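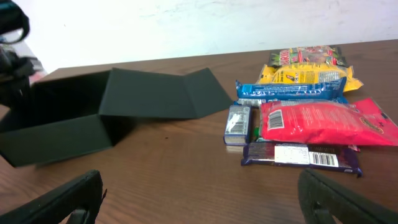 Our robotics club at Divwood has been working on one job since August: get the arm to pack a gift box full of snacks. I'm writing up how we set up a practice run so the new kids can do it without me hovering! Start with the box on the left half of the table, lid folded all the way open, and pile the snacks over on the right. We like a messy pile with a real mix of shapes - a flat chocolate bar, a little box standing on its narrow side, a big shiny pouch that creases when you grab it.

Step 1: Set the start pose
Load the pose called Yule (named after our first gift box run) and open the fingers wide. Check the wrist view on the laptop. You want the box and the snacks both showing, with bare table between them. 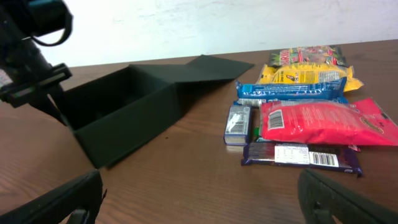

Fingers wide, box on the left, purple bar at the front of the pile.

Step 2: Drive the first pick
Go for whatever is in front and on top. Come down slowly, close gently, and lift straight up before you swing over to the box. If you drag sideways you'll take half the pile with you (ask me how I know).

Step 3: Look at the box by itself
Before you save anything, move the wrist so the box is off to the right and check that the open lid is lying flat. A lid that springs back up will knock the snack right out of the fingers. 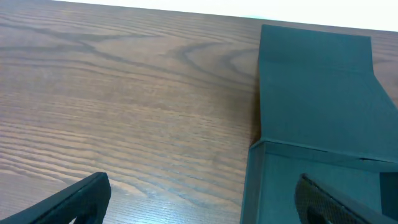 Step 4: Save and reset
Save each run in the Bevari folder with your initials. Then empty the box, mix up the pile and go again. We do 16 runs per meeting, and you can swap drivers every 3 if your hands get tired.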